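トルマリ食卓教室について

トルマリ(Trumari)食卓教室は、食べることのまわりにある小さな仕事を、子どもも大人も一緒になって練習する教室です。お皿を出す、スプーンを置く、食べ終えたら下げて拭く。毎日どこの家でもくり返されていることばかりですから、「わざわざ習うようなことですか」と聞かれることもたびたびあります。そのたびに、よろしければ一度のぞきにいらしてください、お茶くらいはお出ししますから、とお返事しています。

代表のレナト・カブラル(Renato Cabral)は、もともと料理人でした。ガドスカ(Gadska)という小さな食堂で長く厨房に立ち、まかないの時間になると、近所の子どもたちが裏口から顔を出すので、スープをよそってやっていたのだそうです。あるときひとりの子が、自分の分だけでなくカブラルの分のスプーンまで、お皿の横にそっと置いてくれました。向きは逆さまで、しかもずいぶん離れたところにあったのですが、カブラルはそれがうれしくて、その晩は片づけをしながら何度も思い出したと話しています。料理を教える教室はたくさんあるけれど、料理が来るまでのテーブルを教える教室があってもいいのではないか。そう考えて、食堂の定休日にいすを寄せて始めたのが、いまの教室のはじまりです。

最初のころは生徒さんより食器の数のほうがずっと多く、お皿を50枚も抱えて、さてこれをどこにしまおうかと途方に暮れたこともありました。棚は知り合いの家具屋さんから譲っていただいたもので、扉の建てつけが少し悪く、開けるときに下のほうを膝で押さえてやる必要があります。この棚はいまも教室で使っていて、長く通っている子ほど膝の使い方が上手です。直しましょうかと言ってくださる保護者の方もいらっしゃるのですが、子どもたちが口をそろえて「このままがいい」と言うものですから、すっかりそのままになっています。

教室で使うテーブルは、丸いものを選んでいます。四角いテーブルですと、どうしても端の席や角の席ができて、小さい子は自分の場所がどこまでなのか迷ってしまうことがあります。丸いテーブルならどこに座ってもお隣との距離が似ていて、「あなたの前はここですよ」と伝えやすいように思います。明るい色の木は食べこぼしも見つけやすく、拭き残しにも自分で気づけるので、布巾を持つ手にも力が入ります。ときどき力が入りすぎて、テーブルごと少しずつ動いてしまい、先生があわてて反対側を押さえていることもありますけれども。

お皿は大きめの丸いもの、スプーンは家でもよく見かけるステンレスのもの、というのが私たちの基本です。子ども用のかわいらしい食器もよいものですが、家に帰ってから同じことをやってみようとしたときに、道具がまるで違うと戸惑ってしまうようです。なるべくふだんの食卓に近いものを、少し余裕のある大きさで。縁がほんの少し立っているお皿は、子どもの指にもかかりやすく、両手で運ぶ練習に向いています。淡い色のお皿は、上に何を置いても形がよくわかるので、並べ方の話をするときにも重宝しています。

部屋の飾りつけにも、それなりに時間をかけています。黒い布をゆったりと垂らして、そこに色とりどりの文字をとめていくと、いつもの部屋がちょっとしたお祝いの席のようになって、子どもたちの背筋もなんとなく伸びるのです。オレンジのU、黄色いM、ピンクのI。軽いフォームの文字ですから小さな手でも扱いやすく、少しくらい傾いていても、それはそれで味があって、私たちはけっこう気に入っています。 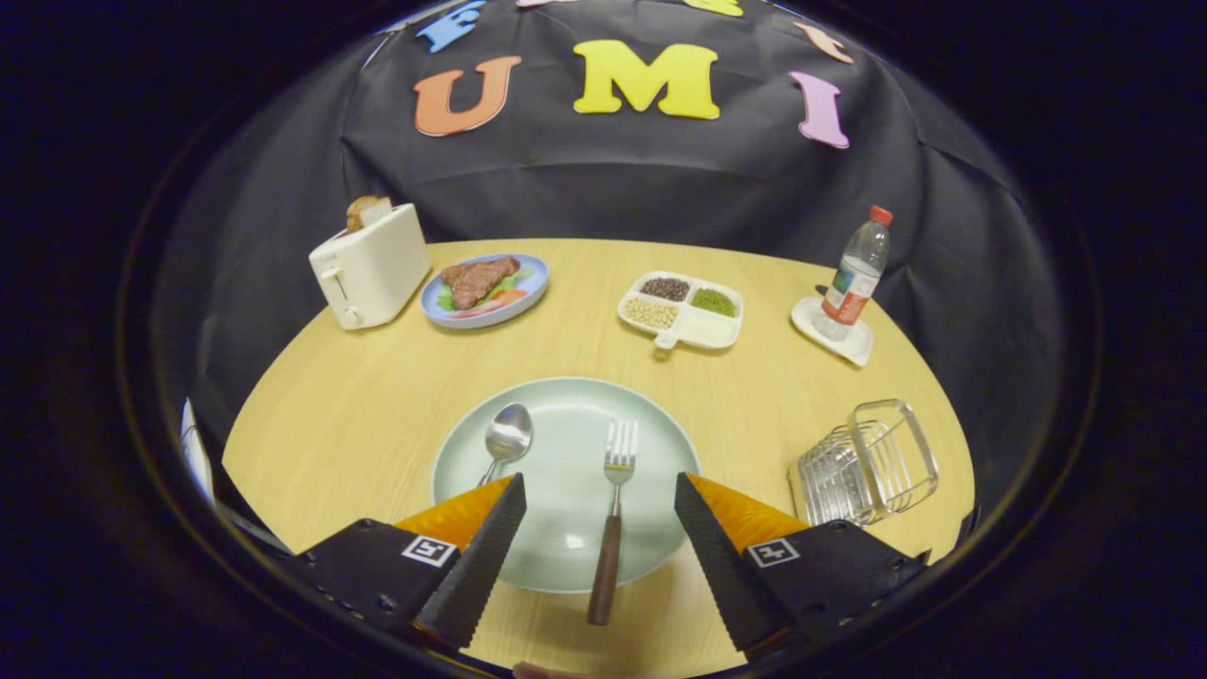
スプーンの置き方に、決まった正解はありますか。

国や家庭によって置き方はさまざまですので、教室ではひとつの形だけを正解とはしていません。はじめての方には、お皿の右側に、すくうところを上に向けて縦に置く形をご紹介しています。おうちで続けてこられた置き方がある場合は、どうぞそちらを大切になさってください。

さて、教室の一日は、手を洗うところから始まります。石けんの泡で遊んでしまう子もいますが、時間にはゆとりをもたせてありますので、私たちもあまり急かしません。それから布巾をしぼって、テーブルを拭きます。しぼり方は縦でも横でもかまわないことにしています(カブラルは縦しぼり派で、この話になると少々長くなります)。拭き終わったらお皿を運び、スプーンやフォークを置き、お水をくんで、ようやく席に着きます。食べるものはその日によって、スープだけのこともあれば、おにぎりと果物のこともあります。

片づけの時間は、じつは準備よりも人気があります。下げる順番を相談したり、重ねてもよいお皿とそうでないお皿を見分けたり、拭いたスプーンの向きをそろえて引き出しにしまったり。引き出しがぴたりと閉まったときの、あの小さな音が好きだという子がいて、その子が来る日はいつも最後の役をお願いしています。お皿を落としてしまうことも、もちろんあります。そういうときは大人がまず近くに行き、けががないかを見て、それから一緒に新聞紙を広げます。片づけ終わったら、また別のお皿を運んでもらいます。

クラスは、お子さん向けの「はじめての食卓」と、大人の方も一緒に参加できる「みんなの食卓」の2つをご用意しています。「みんなの食卓」には、おじいさまやおばあさまと通ってくださるご家族もいらっしゃいます。昔の食卓の話になると予定の時間を過ぎてしまうこともしばしばで、漬物の鉢はどこに置いていたか、お父さんの箸置きはどんな形だったかと、話は尽きません。そうして伺ったお話を先生たちが書きとめた帳面が、教室の棚の上の段に置いてあります。どなたでも手に取ってご覧ください。

食器の手入れと入れ替えは、ウォルノフ(Wornov)というお店にお世話になっています。古い食器の修理と販売をなさっているところで、縁の欠けたお皿を持っていくと、直せるものは直し、直せないものは植木鉢の受け皿にと勧めてくださいます。おかげで教室の窓辺には鉢植えがずいぶん増えました。布巾は、カナウジア(Kanaujia)という縫製の工房にお願いして縫っていただいています。子どもの手でしぼりやすい大きさになるまで、何度も縫い直しにつき合ってくださいました。ありがたいことです。

毎年12月には、通ってくださっている皆さんとご家族をお招きして、一年の終わりの食事会を開いています。この日ばかりは、いつもお世話をしている大人たちが席に着いて、子どもたちが準備をする決まりです。昨年の食事会で使ったお皿やスプーン、コップなどを、数えることの好きな子たちが全部数えてくれて、合計で1,344点になったと、大きな紙に書いて壁に貼ってくれました。洗いものもそれだけあったわけで、終わるころにはみんな指先がふやけていました。それでも帰りぎわには、もう来年の献立の話をしていました。

見学は随時お受けしています。見学の際に特別なお持ち物はいりませんが、お子さんには袖をまくりやすい服を着せてあげてください。材料費として、おひとり300円をお願いしております。食べものに心配のある方は、お申し込みのときにお知らせいただければ、献立をご一緒に考えます。初めての場所が苦手なお子さんでしたら、最初の日はいすに座って見ているだけでもかまいません。しばらく見ていて、布巾を一枚だけ手に取って帰った子もいました。その次にいらしたときには、テーブルを拭いてくれました。

教室は食堂の裏手、細い道を入ったところにあります。入口に大きな看板は出しておりませんが、窓辺に鉢植えがたくさん並んでいますので、それを目印にお越しください。呼び鈴は少し強めに押していただくと鳴ります。返事が遅いときは、みんなで洗いものをしている最中かもしれませんので、もう一度押してみてください。

最終更新:2018-06-12
トルマリ食卓教室 一同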